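Pridmont Residents' Association
Minutes of the general meeting held 30 December 2025, Entwistle Hall

Chair: Akinyi Lema
Present: 9 members, with 10 apologies received.
The meeting opened at 7 pm. Minutes of the previous meeting were read and accepted without changes.

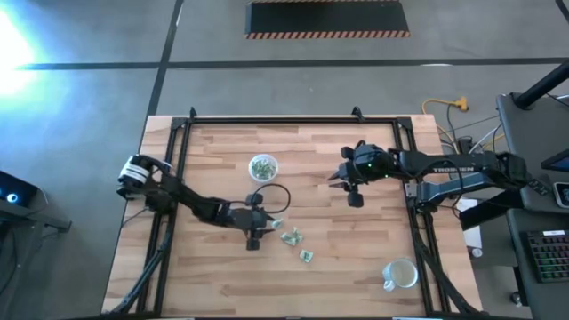
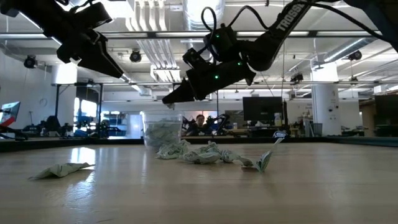 1. Matters arising
The council has replied about the broken kerb on Pollow Street. It is on the works list but has no start date. Akinyi will write again if we have heard nothing by the next meeting.

The missing litter bin at the creek end has been replaced.

2. Accounts
Balance at the bank is $1,103. The only payment since the last meeting was $97 for printing the newsletter. It was agreed to get a second quote before the next issue goes out. Two members asked whether the newsletter could go by email to those who want it. A tick box will be added to the membership form.

3. Creek path
Discussion of the section behind the tennis courts, where the gravel has washed onto the grass again. One view was that the association should ask for a sealed surface. Others were concerned about run-off and would prefer a proper drain on the uphill side. No vote was taken. The chair will ask the council's parks office what it would consider, and whether a site visit is possible.

Dogs off lead were also raised. The signs at the northern gate have faded and can't be read from the path.

4. Street trees
Residents at the lower end of Pollow Street have asked for shade trees on the western side. Powerlines limit the choice of species. Moved that the association support the request in writing. Carried, one abstention.

5. Autumn plant swap
To be held in April on the lawn beside the hall, or inside if wet. Tables are to be booked through the hall office. Plants should be labelled and free of weeds. No agapanthus this year.

6. Other business
The hall's side door is sticking and has to be lifted to lock. Reported to the office.
A member asked for the meetings to start at 7.30 pm. Held over to the next agenda.

Meeting closed at 8.25 pm.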